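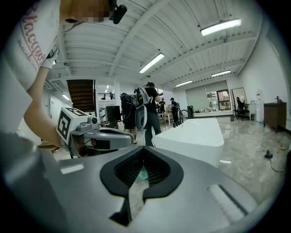
Re: Open day in Skesitz, worth the drive?

From: Ottilie Rainer
To: Wevport robotics list
Date: May 17, 2022

Emil Kuster wrote:
> Did anyone get to the Skolten open day? I'm wondering if the
> hand-held gripper part is worth it for my evening class, or if
> it's mostly talks.

Emil, go! There was one talk, 22 minutes, and after that it was all hands-on in the big room with the long white counter. I had a gripper in my own hands before I'd found a place for my coat.

What I liked best was how simple they are up close. The one I looked at longest has a ribbed insert sitting in a black rubber opening, and the white and light gray one carries square black-and-white markers on a block at the front, with a small lens just behind. Jonas Kofler let me try picking up a teaspoon over and over (I dropped it a lot, then suddenly I didn't) and he answered every question I had, including the dumb ones about batteries.

A few people were wearing the backpack rig too. I didn't get a turn, the list was full by lunch, so put your name down early if you want one.

They had 96 visitors and are planning another day in December. Write to Sieglinde Stöcker for a group slot. Bus 53 stops right outside, and parking is hopeless.

Does anyone else want to share a ride next time?

Ottilie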